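Paper week, or how I ended up with glue in my hair

So I finally did it. After two years of walking past the poster in the library, I signed up for the evening bookbinding class at Brusholm, the little art school behind the bus station. It's a beginners' course, eight evenings, and you don't have to show anyone a portfolio (thank goodness, my portfolio is a drawer of half-finished birthday cards).

The first two evenings were all folding. You wouldn't think a grown woman could get folding wrong, but I managed it with a whole stack of pages before I figured out that paper has a grain. Fold along it and it's lovely. Fold across it and it cracks and sulks and your book never closes right. Our teacher had us tear up old newspapers one way and then the other until we could feel it, and I went home and did it to every envelope in the house.

Then came color! We each had to pick a set of four papers for our covers and lay them out on a pale background before gluing anything. I went straight for a loud lime green and then lost my nerve and swapped it for gray. Then swapped it back.

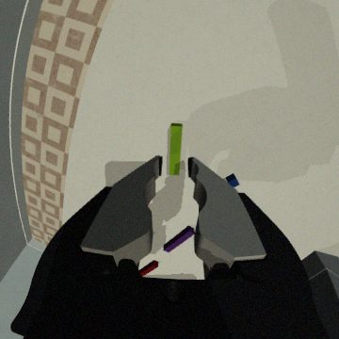
Lime green, looking very sure of itself.

Anyway, evening five was sewing, and I loved it. Linen thread, a bit of beeswax, and a needle that is nowhere near as sharp as you'd expect. I used the Hämäläinen thread from the school shop, which cost me more than my lunch, but the cheap stuff I'd brought from home kept fraying. My first book has 73 stitches that I'm proud of and a few near the spine that we won't discuss.

The last evening we put everyone's books out on the long table, and people from the ceramics class came in to look. One of them asked if mine was for sale!! It isn't, I've already written a soup recipe in it.

There's a second course starting in October, with leather and boxes, and the fee is 350 with materials included. I keep doing the math and I keep finding reasons. If you're anywhere near Brusholm and you like making things with your hands, go look at the list by the front desk. Bring an apron, and tie your hair back before they open the glue.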